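Herndale Community Workshop Forum
Board: Equipment Refurbishment
Topic: Parts trays, labelling and order of removal for workstations

H_Yilma (Moderator)
Members are reminded that the guidance on dismantling donated workstations was revised in April, and that the revised wording applies to all machines received from the Lotaretti office clearance. The batch comprises 18 tower units. Comments on the guidance are invited in this thread and will be considered before the text is adopted.

The main provisions are as follows. Each machine is to be opened on the bench with its own parts tray beside it. Parts removed from one machine are to remain in that tray until the record sheet has been completed and signed. Drives are to stay in their carriers until they have been entered in the erasure log. Loose screws are to be placed in a lidded pot and not left in the tray.

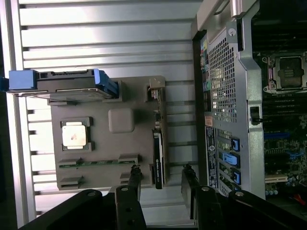
The record sheet should be filled in as work proceeds. In the previous intake several sheets were completed at the end of the day from memory, and two memory modules could not be matched to a machine. The new sheet has a separate line for each slot, so that an empty slot is recorded as empty and is not simply passed over.

Hiwot Yilma
Equipment Refurbishment

gudeta_bench
Thank you for circulating the revised text. I support the provision on trays without reservation. I would, however, question the instruction to keep drives in their carriers. Carriers take up a good deal of space, and the erasure station accepts bare drives only. Under the present wording the same drive is handled by two people, one of whom removes it from the machine and the other from its carrier.

Stadano4
I must disagree with the previous contributor. A carrier with a coloured handle is easily seen on a crowded bench, and a bare drive is easily put down under a sheet of paper. There is also the matter of resale. A workstation offered without its carriers is of little interest to a buyer, and replacements are seldom the right pattern. I would prefer the carrier and the drive to travel together as far as the erasure station and to be reunited there afterwards.

gudeta_bench
The point on resale is accepted. My objection concerns only the period in which the drive is at the erasure station. The carriers were stacked on the window sill last time and were returned to the wrong machines.

H_Yilma (Moderator)
The carriers will be labelled with the machine number before removal. A strip of paper tape is sufficient. Please do not write on the plastic or on the drive label.

m.orchard
May I raise the question of processors? Section 4 states that a processor should be left in its socket unless a fault is suspected. It does not say whether old thermal paste should be cleaned from the top once the cooler is off. I have been cleaning it in every case and would be grateful for a ruling.

Stadano4
In my view it should be cleaned in every case, and fresh paste applied when the cooler is refitted. Old paste should not be reused.

quillfeather
I take a different position on machines which are to be broken for spares. Time spent cleaning a processor that will sit in a drawer until the autumn is time taken from the testing bench. A light wipe is adequate, with proper cleaning left to whoever fits the part.

m.orchard
That would be satisfactory provided the sheet shows which treatment has been given. At present there is no box for it.

H_Yilma (Moderator)
A box will be added. For machines intended for sale, full cleaning is required. For spares, a wipe will suffice and the sheet should be marked "wiped only".

quillfeather
One further request. Could the serial label on the rear of the case be copied down before the side panel comes off? The print is very small and I have twice had to turn a machine round with its parts already out.

gudeta_bench
Seconded.

H_Yilma (Moderator)
Agreed. The serial number will be moved to the first line of the sheet. The amended guidance takes effect on Friday, May 1, 2020, and 100 copies of the new record sheet will be left in the cupboard by the testing bench. Sheets in the old format may be used as scrap. The wording on carriers remains open for comment, and members who have a practical alternative to paper tape are asked to post it in this thread.

Stadano4
Tie-on luggage labels. They can be looped through the handle and leave no residue. I can bring a box.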